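Gripper with cord or gripper with springs for thin round tubes?

Posted by Angeliki Ververidis in Grippers and end tools, 14 Jun 2018

Hello to all. I am comparing two hand-held grippers before we fix one of them on the arm, and I would be grateful for the opinion of somebody who has used both types.

The first is the Lanero, which has a motor and two parallel fingers with springs. The second is the Vurnance, which is only worked by hand and has angled fingers. My task is to hold light tubes and hooks, many of them curved, and all of them pale grey in front of a white wall. The Lanero holds straight tubes very well, but on a curve it touches at one point only and the tube turns. The Vurnance is more kind to the curve, but I am not sure if I can trust it for long work.

Also the camera. I have it on the gripper, looking over the fingers, and the controller from Imai loses the edge of the tube quite often. Should I change the camera, or the light? My budget is small, so I can not change everything.

Thank you in advance, and excuse my English.

Masaru Miyazaki
Dear Angeliki, I tried both last July, so I can answer to the first part with some confidence. We made 2,000 closings with each gripper on the same bent tube. The Lanero let the tube turn 152 times. The Vurnance did it much less, but I must be fair and say that we stopped twice to tie its cord again, and this time is not in my numbers.

My advice is to keep the Vurnance for curves and to look at the cord every morning. When the threads begin to open, change it the same day. Do not pull the new knot too hard, or the fingers will not come back fully. I leave a short tail so I can see if the knot has moved.

For the camera, I would begin with the light. Grey on white is difficult for any camera, and a lamp from the side gives you a shadow which the controller can follow — but be careful, because a strong shadow can be taken for a second tube. I had this problem for two days before I understood it. Move the lamp a little and compare.

I add one view from my own tests with the camera on the tool, so you can judge the contrast.

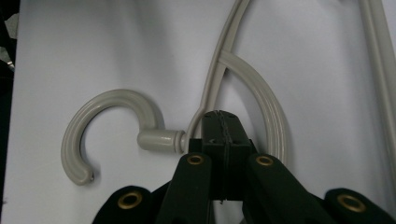 Dark green fingers below a pale grey hook and tubes, white surface behind. Soft shadows only.

As you will notice, the fingers are very easy to find and the hook is not. If your picture is similar to mine, a new camera will not help you much. Try the lamp first.

urnton_bench
Get the Lanero and put rubber on the fingers. Worked for me. Never tried the other one.

Angeliki Ververidis
Thank you both. Masaru, my contrast is the same as yours or even worse, so I will move the lamp before I spend money. May I ask which thickness of cord you use? The one I have is thin and it already looks tired.

Masaru Miyazaki
I use 2 mm, braided. The twisted type opened too early for me.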